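Folding knitwear

Folding is the usual way of storing sweaters and other knitted tops. Knitted fabric is made of loops that stretch under their own weight, so a sweater kept on a hanger tends to grow longer and form bumps at the shoulders. Heavy knits are affected more than fine ones.

The work is done on any flat surface large enough for the garment with its sleeves out, most often a table or a made bed. The sweater is spread flat, and the body is smoothed from the shoulders toward the hem. The ribbing at the hem and cuffs is left relaxed – pulling it straight can stretch it.

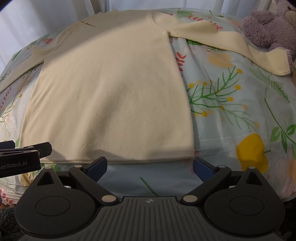
In the common method, the sweater lies face down. One side is folded toward the center and its sleeve is turned back to run down the body. The other side follows in the same way, giving a long rectangle, which is then folded in half or in thirds from the hem. A sweater with embroidery near the shoulder is often folded so that the motif stays on the outside, where it is easy to see in a drawer and is not creased.

Rolling takes up less shelf depth and is common in travel, though thick knits roll poorly. Mercy Wanyama, in her household manual Donnelly, recommends stacks no higher than 20 cm, with the heaviest pieces at the bottom. Sweaters put away for the summer are washed and fully dried first.

See also: Clothes hanger, Laundry, Ribbing (knitting)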